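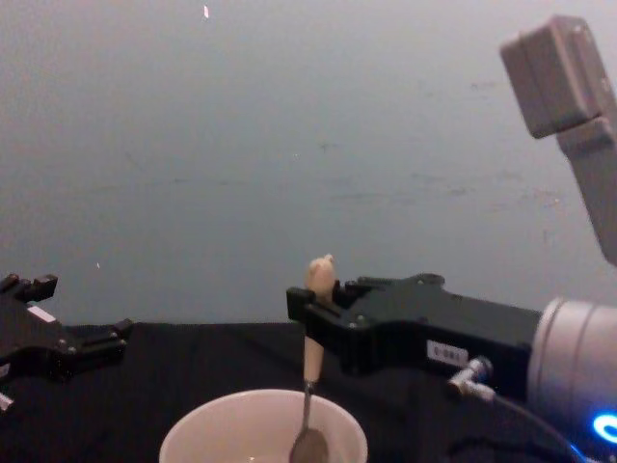 A colher de cabo de madeira e concha de metal entrou nas lojas portuguesas pela porta das coisas bonitas e, em dois ou três anos, instalou-se na gaveta dos talheres sem que se lhe tivesse pedido grande coisa. Está nas montras de decoração, nos cafés que servem a sopa em tigelas brancas, nas listas de casamento. Promete calor, natureza, gesto artesanal. Fico sempre desconfiada quando uma colher promete tanto.

A questão de partida era modesta: uma colher destas mexe melhor, come melhor ou dura mais do que a colher inteiriça de aço que as nossas avós punham na mesa sem pensar? As marcas dizem que sim às três coisas. A Olwood, que vende o modelo mais procurado, a 16 euros a unidade, fala no folheto em "equilíbrio natural da mão". A Somard, mais barata, prefere a expressão "silêncio à mesa". Pedi às duas que me explicassem o que queriam dizer. A Olwood respondeu com uma fotografia de uma floresta. A Somard mandou-me o mesmo folheto, agora em inglês.

Comecemos pelo equilíbrio. Uma colher de aço tem o peso repartido ao comprido. Numa colher mista, o cabo é leve e a concha é pesada, e quem a pousa dentro de uma chávena pequena percebe depressa a consequência. Em chávenas baixas, a minha tombou para o lado e ficou com o cabo a apontar para a manga de quem estivesse mais perto. Em chávenas altas portou-se bem. Na tigela tudo depende da inclinação da borda, coisa em que os fabricantes de tigelas e os fabricantes de colheres parecem nunca ter falado entre si.

O silêncio é mais interessante. É verdade que a madeira não tilinta. Só que a madeira está na mão, e o que bate na loiça é o metal. A colher faz na porcelana exatamente o barulho que fazia a outra. Repeti a experiência ao pequeno-almoço durante boa parte de março, com café, com papas de aveia e com um caldo que não merecia a atenção, e a única pessoa da casa que notou diferença foi a que tinha lido o folheto.
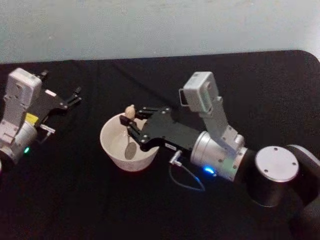 Afinal, uma colher de cabo de madeira pode ir à máquina de lavar loiça?

Pode, mas vai estragar-se mais cedo. A água quente e o detergente secam a madeira, a cor abre e a junta com o metal começa a ganhar folga; o melhor é lavar à mão, secar logo e passar um pouco de óleo alimentar de vez em quando.

É nesta junta que está o verdadeiro problema, e é dela que menos se fala. Madeira e metal dilatam cada um à sua maneira. Quem tem facas antigas com cabo de madeira conhece a história: primeiro uma linha escura, depois um ligeiro jogo, por fim uma gota de água suja que sai quando se aperta. Nos modelos Eltow, que comprei numa feira, a linha escura apareceu ao fim de poucas semanas. Nos Olwood ainda não, e digo-o com justiça, embora também ainda não tenha passado um inverno.

Há quem cole a haste ao cabo e há quem a prenda com um pino. O pino é mais feio e mais sério. A cola permite aquela passagem limpa entre os dois materiais que fica tão bem nas revistas (nesta também, reconheço) e que não admite conserto. Quando solta, soltou.

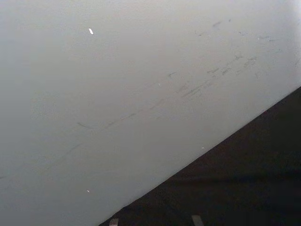
Depois há o óleo. As instruções da Alemneh, que vende as colheres e, na prateleira ao lado, o frasco para as tratar, recomendam uma aplicação mensal. Fiz a conta para um serviço de doze e desisti a meio, porque não conheço ninguém que trate assim sequer dos sapatos. Experimentei o produto deles num cabo e azeite corrente noutro. O azeite deixou cheiro. O produto deixou outro cheiro, mais caro. Um óleo mineral de drogaria, próprio para tábuas de corte, fez o mesmo serviço aos dois e ficou arrumado no armário para o resto do ano.

Convém falar do dinheiro. Um serviço completo da Olwood, com colheres de sopa, de sobremesa e de café, custa 403 euros. Com a caixa forrada passa a 524, e a caixa, garantem-me na loja, "é muito procurada para oferta". Acredito. Por 64 euros trouxe da mesma rua um faqueiro de aço sem caixa nenhuma, com garfos e tudo, que suporta a máquina, o frigorífico e as crianças.

Nada disto impede que a colher mista seja agradável. Em mãos sensíveis ao quente, a madeira tem uma vantagem real quando a colher fica muito tempo mergulhada num chá a ferver, e para mexer compota numa taça metálica nunca tive melhor. Comprava duas, talvez três. Doze é que não compreendo.

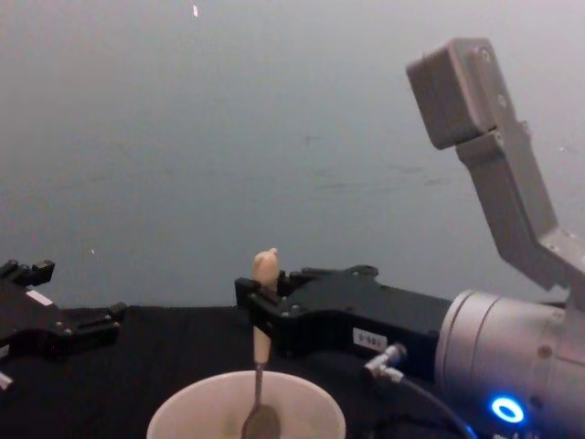 Uma leitora de Viseu escreveu-nos, a propósito de um texto anterior sobre tigelas, que usa as suas há seis anos, que nunca lhes pôs óleo e que o segredo é não as deixar de molho no lava-loiça. Acrescenta que as comprou pela cor e que continua a gostar da cor. Contra isto não tenho argumentos, a não ser o de que também não havia segredo nenhum com as de aço.

Ficou-me por testar o uso em iogurte, que a Somard anuncia como "a experiência ideal" por motivos que o folheto não desenvolve. As colheres de café mistas, essas, desaconselho de todo. O cabo é tão curto que quase não sobra madeira para agarrar, e os dedos acabam no metal.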